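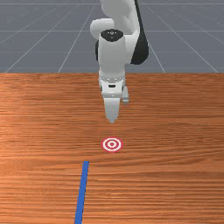 Oiling a kitchen table is a lovely job for a slow afternoon, and I do wish I'd learnt it sooner! Sand lightly with 120 grit, always following the grain, and wipe off every bit of dust. If yours is a plain wooden top like the one in the picture, begin at the far side and work back towards yourself, so your sleeve never trails through the oil.

Rub in a thin coat with a soft cloth, leave it for 45 minutes, then buff away whatever hasn't soaked in. I give mine 3 coats, a day apart (more if the wood seems thirsty), and lay the used cloths out flat outdoors to dry, as oily rags can catch fire if bundled up.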